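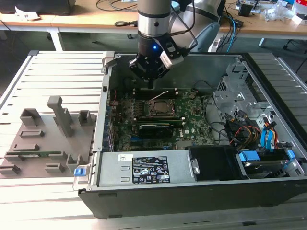
Gripper over the open case, fingertips just above the board.

Clearing a force stop during memory handling

If the arm halts over the case, don't press resume. It will carry on down.

1. Press the stop button and wait 3 seconds.
2. Jog straight up by 90 mm at low speed — no sideways moves until the fingers are clear of the drive cage.
3. Check the fingertips and the sensor cables for damage.
4. Zero the force sensor and rerun the touch-off.

If it stops again, leave it locked off and tell Mayuree Sriwong.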